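Wer nähen lernen will, braucht vor allem Material, das Fehler verzeiht. Im Kurskeller von Jostberg liegen deshalb Übungspads in flachen Schalen, dazu Faden, Nadeln und Kompressen. Seit Mai läuft dort ein Abendkurs für Einsteiger, 18 Plätze, meist ausgebucht.

Geübt wird die Einzelknopfnaht. Sie gilt als langsam, hat aber einen Vorteil: Jeder Stich hält für sich. Löst sich einer, bleiben die anderen stehen. Eingestochen wird möglichst senkrecht zur Haut, auf beiden Seiten gleich weit vom Wundrand. Dann kommt der Knoten, und der gehört neben den Schnitt.

Ein Pad von Stivari hält nach Angaben der Kursleitung roughly gerechnet 70 Stiche aus, danach reißen die Ränter. Billigere Ware gibt früher nach, vor allem dort, wo zu fest gezogen wurde. Kunstblut kommt sparsam dazu – es macht die Oberfläche rutschig und verdeckt den Schnitt, und daran sollen sich die Teilnehmer gewöhnen.

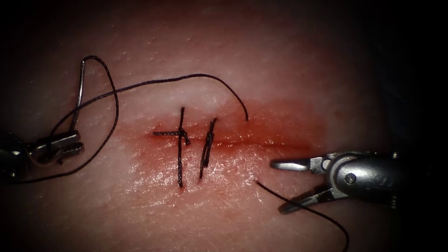 Schwarzer Faden hat sich im Kurs durchgesetzt. Auf heller Unterlage sieht man sofort, ob ein Stich schräg sitzt oder der Knoten verrutscht ist. Die Fadenenden bleiben zunächst lang und werden erst gekürzt, wenn die Spannung stimmt.

Für einen Stich sind am ersten Abend 2 Minuten vorgesehen. Wer zu Hause weiterübt, sollte die Nadel immer mit dem Instrument führen und nach 20 Stichen eine Pause machen. Gebrauchte Nadeln gehören in einen festen Behälter mit Deckel. Die nächste Anmeldung beginnt am 12/8/18.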